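Set check before the evening block, Durnlow serial, dubbed feed. 2021-01-01

**Stage and gallery**

- [x] Fire exits clear on both sides. *Left door sticks, reported in December, still open.*
- [x] Extinguishers in date.
- [ ] Lighting grid, bars 1 to 20. *Bar 20 has a missing safety chain. Not to be used.*
- [x] Cables taped down to the gallery door.
- [x] Load sheet for the palace set signed. *Reads 248, limit is 268.*
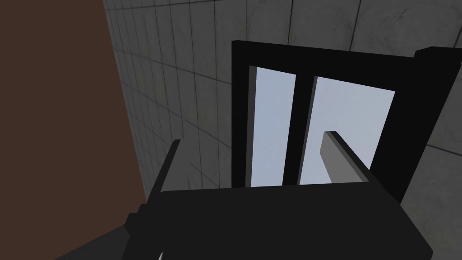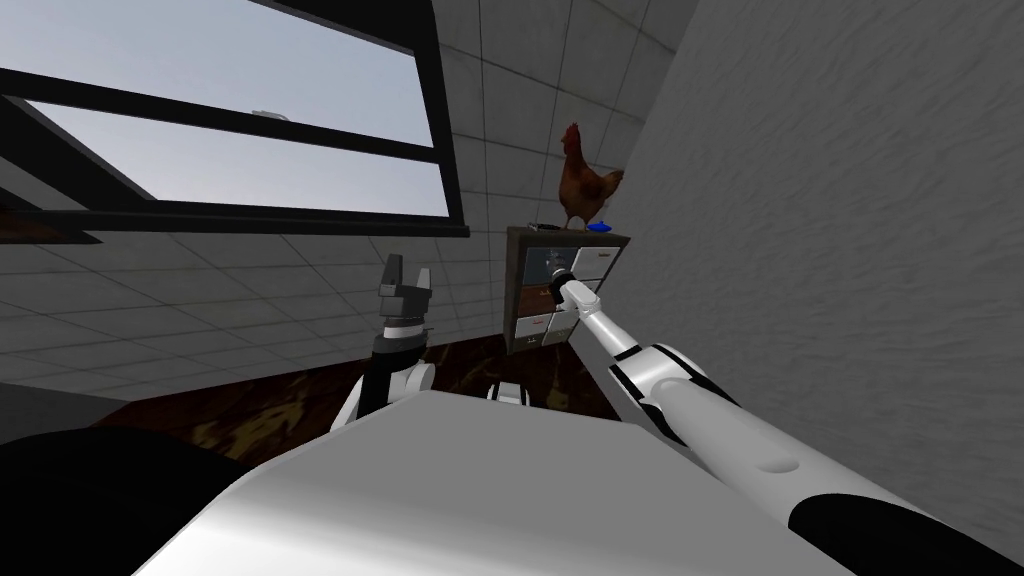 A tiled wall and a window come into both views.

**Dubbing room (Sota)**

- [x] Headphone levels limited.
- [ ] Booth door opens from the inside. *Handle loose. Prop it open until fixed.*
- [x] Talkback to gallery working.
- [x] Spare script for episode 172 on the desk. *Old copy removed.*

**Wardrobe**

- [x] Snake headpiece straps checked. *One buckle replaced.*
- [ ] Steamer cord. *Worn near the plug. Tagged out, ask Chiu Hire for another.*

Three items open. Recheck bar 20 before the dance number goes up.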